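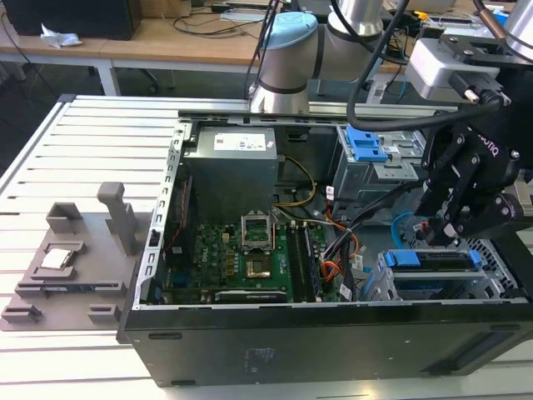
Hestell opens its doors to show how a robot learns to fit a processor

Posted September 17, 2018

Anyone who has ever put a new chip into an old desktop computer knows the little flutter of nerves that comes with it, and it was rather comforting to hear Hubert Nowicki admit that he still feels it too. Nowicki leads the hand-teaching project at Hestell, the small repair and reuse firm on Papadopoulos Street, and he spent most of yesterday afternoon showing visitors how he and his coworkers are passing that careful job along to a robot.

The project has been running since May, and the team has recorded 71 demonstrations so far. In each one a person leads the arm through the task, either by holding it and moving it directly or by steering it from a controller a few steps away, and the software (a package called Skerico, written in-house) keeps track of every movement along the way.
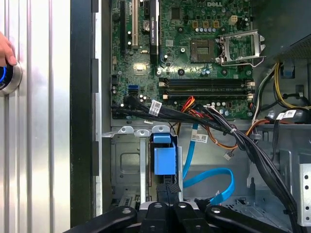
Nowicki likes to start newcomers on the hand-guided method, which he finds kinder to beginners – you feel the weight of the arm and you slow down without being told. The trouble spot is nearly always the socket. With the metal bracket swung open and the gold contact area bare, there is very little room for a clumsy approach, and he asks people to stop well above it, take a breath, and only then come down.

"I would much sooner have a slow demonstration than a brave one," he told the group, and got a good laugh for it.

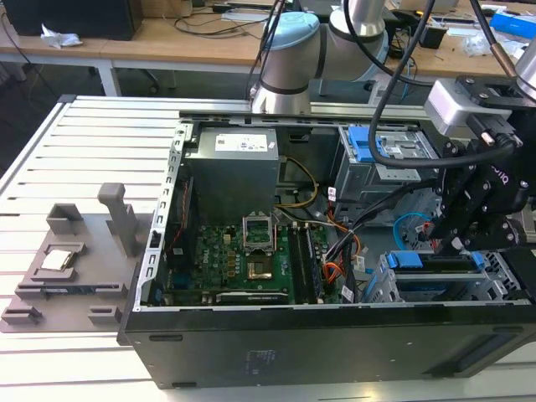

What comes next

Hestell hopes to have 3,000 recordings by the time the work wraps up, with help from students at Flilley College, 34 of whom have already signed up for evening sessions. No experience is needed, and the training takes one visit.
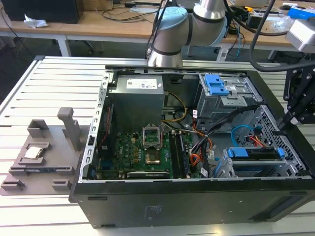
Those sessions will stick with processors for now and move on to memory later, once Nowicki is happy with how the arm handles the chips. Readers who would like to try a turn at the controls can leave their name at the Hestell front desk.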